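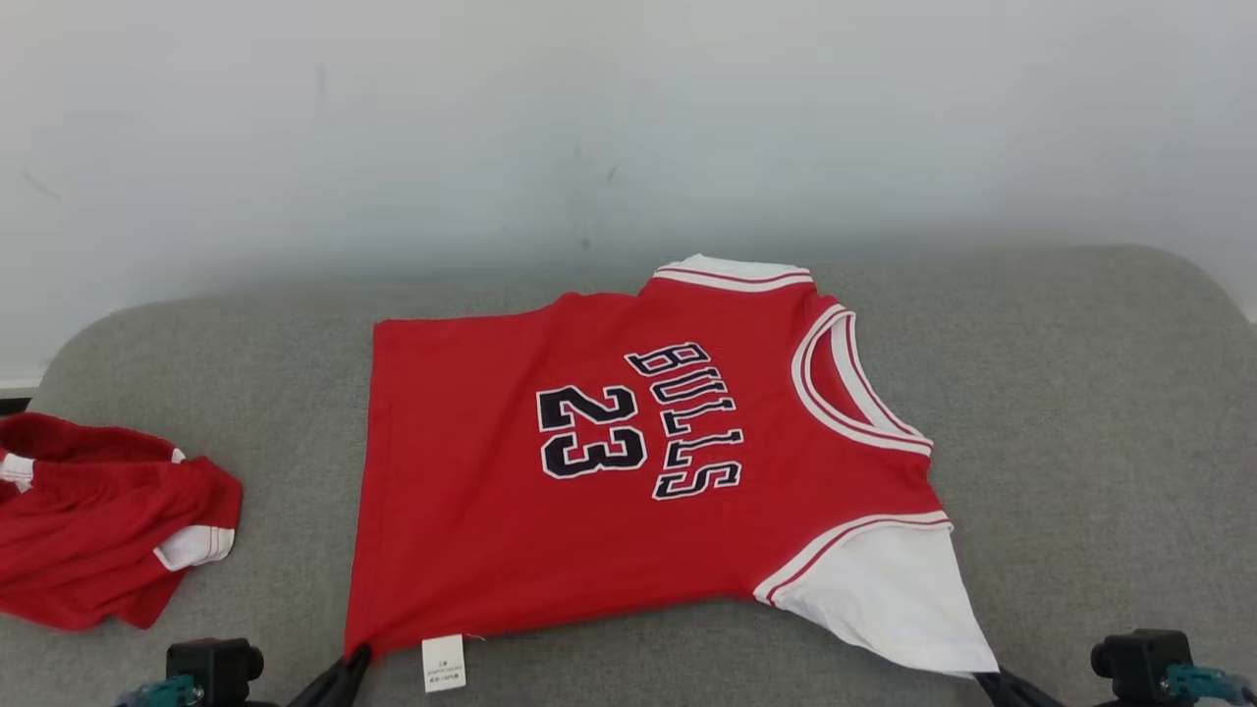

How do you fold a basketball jersey so the lettering doesn't crack?

Lay it face down, smooth it flat, fold the sides in along the armholes, then roll it loosely from the hem up so that no hard crease runs across the letters or numbers.

Posted by flilta_laundry
Thu 26 March

Longer version of the above, as the title box ran out of room. I have a drawer of jerseys and matching shorts, and every one of them comes out with a line straight through the team name. My method so far has been to fold it in half, fold it in half again, and push until the drawer shuts. I suspect the pushing. The mesh ones slide around like they're trying to leave, and the shorts never end up with the jersey they belong to. Is rolling really the way to go, or should I give in and hang them all? Closet space is tight and my wife has opinions about the closet.

Emerson Honorato

Rolling is fine. What wrecks the lettering is a sharp fold with weight on top, and a packed drawer supplies both.

Do it on a bed or a couch, somewhere big enough that the whole thing lies flat. Button or zip nothing, there's nothing to button or zip. Pull the side panels out straight first - they like to tuck themselves under, and then you get a lump that you only find after you've rolled it. Fold each side in so the edges land next to the lettering and not across it. If the lettering is wide, you won't miss it completely. Put a sheet of plain tissue or an old T-shirt inside the fold so it bends around something soft.

For the shorts: fold them once down the middle, lay them on the jersey near the hem, and roll the two up together. Now they're a set, and you can stop digging through the drawer at game time.

If the letters are stitched on, you can relax a good deal. Those wrinkle more than they crack. Heat-pressed letters are the fussy ones. Wash either kind inside out in cold water and keep them out of the dryer.

poirier_dad

I just hang mine. Wide plastic hanger, done. Thin wire ones leave little shoulder bumps and then you look like you're smuggling something.

Stunia

throw it in the drawer, it's a shirt you sweat in

flilta_laundry

Went with rolling. Tissue paper has been added to the shopping list, where it is also the subject of opinions.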